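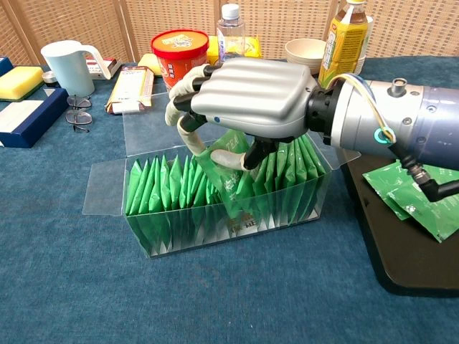 Green tea shortbread for a tin

I make a batch of these most weeks once September comes and the oven is welcome again. They're crumbly, buttery and just a little bit grassy – and yes, ordinary tea from a sachet does the job beautifully!

You need:
224 g plain flour
150 g soft butter
75 g caster sugar
3 green tea sachets
A good pinch of salt

Snip the sachets open and tip the tea into a mortar. Some brands are almost dust already, but if yours is leafy, grind it until there are no bits bigger than a grain of sugar. Stir it through the sugar and leave it while you weigh everything else. Smell it after ten minutes. Lovely, isn't it?

Beat the butter into the tea sugar until smooth and soft (a wooden spoon is fine, you're not after lots of air). Add the flour and salt and bring it together with your hands. It will look far too dry at first. Keep squeezing and it suddenly turns into dough.

Roll it into a log, wrap it and chill for an hour. I used to skip this and my biscuits spread into one big pancake, so please don't!

Heat the oven to 160C, or 140C fan. Slice the log about as thick as your little finger, space the rounds out on a lined tray and bake for 18 to 20 minutes. Take them out while they're still pale, with only a hint of gold at the rim. Too much colour and the tea tastes bitter.

Leave them on the tray until firm, then move to a rack. They keep for a week in a tin, and the flavour is better on day two.

Arūnas Paju wrote in to say he swaps a spoonful of the flour for ground rice – I tried it on Monday and the snap is wonderful. Take out 25 g of flour and put in the same weight of ground rice. Everything else stays as it is.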